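The woman who runs the fabric shop in Hastdale does not sit down for interviews, or for much else. She talks while she cuts, and she talks while she re-rolls the bolts that customers have pulled out and left leaning against the wrong shelf, and after a while I gave up on the chair she'd offered me and followed her about with my notebook. She had agreed to see me on the condition that I leave her name out of it. "Everyone who needs it has it already," she said, "and the rest can call the shop."

The shop is called Shek, and has been since before she bought it. She'd been a customer for years, mostly for curtain lining and school costumes, when the previous owner mentioned over the counter one August that she was thinking of closing up. "I went home and didn't sleep," she told me. "I had never wanted to own a shop in my life. I still don't think I did want to own a shop, I think I wanted that shop not to shut." She had 14 days to make up her mind, and used all of them.

What I had come to talk about was patchwork, and colour in particular, because the quilts that come out of her classes have a look you start to recognize once you've seen a few of them hanging at the fall fair. They're bold. There is a lot of plain cloth and not much floral, and the blocks are big enough to read from across a hall. I asked whether that was her own taste being handed down, and she laughed and said her own taste was for little brown calicoes, the fussier the better, and that she has a cupboard full of them at home that her family isn't allowed to mention.

"It came from the beginners," she said. "They'd bring in these lovely complicated patterns, and they'd get the first corner done and lose heart. So I started saying, all right, pick a painting you like. Something with straight lines in it. And of course half of them came back with Mondrian."

It suits a first project very nicely, as she explained to me at some length with a scrap of yellow in one hand. The seams are all straight, the pieces are mostly large, and the black strips between them will forgive a slightly wandering cut. The trouble is the white. New quilters treat it as background and buy the cheapest they can find, and then the black seam allowance shadows through from behind and the whole thing looks grubby before it has ever been on a bed. She keeps a heavier white on the shelf by the till, from a mill called Cluvano, and she will talk you into it if you stand there long enough. I stood there long enough, and I don't even quilt.

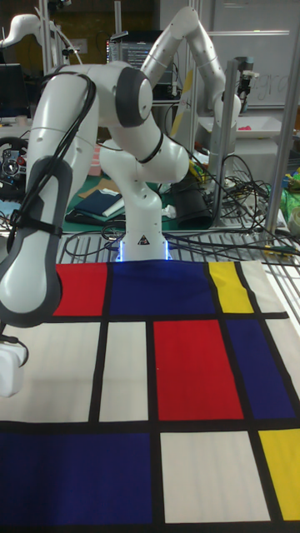 A reader who took the beginners' class two winters ago wrote to me when she heard I was doing this piece, and said the white had been her undoing as well, though in her case it was the washing. She hadn't prewashed the red. She wanted it passed on that her quilt is now pink in three places and that she sleeps under it every night regardless.

I did pass it on. The owner remembered the quilt straight away, and was rather tender about it. "I tell them and tell them about the red," she said. "But I did the same thing with my first one, so I can't be too high and mighty." Her habit now is to wash any red twice with an old white hanky thrown in beside it, and if the hanky comes out clean, the red can be used.

The classes are on Tuesday evenings and she caps them at 10 people, which is as many as can get at the ironing boards without a quarrel. They run for 4 weeks. There's a waiting list for spring already, and she has been asked more than once to put on a second night, but she likes to be home for supper, and the shop's one good machine, an elderly Pluvano with a knee lift, doesn't care for overtime either.

I asked what she does with the offcuts, expecting to hear about a bin, and was taken instead to a set of drawers under the stairs where she has them sorted by colour. Anyone in the class can help themselves. The greys go first, she said, and she has never been able to work out why, and the oranges have to be practically given away with a cup of tea. She pressed a handful of them on me as I was leaving. They are on my kitchen windowsill now, and I have been looking up how to thread a needle properly.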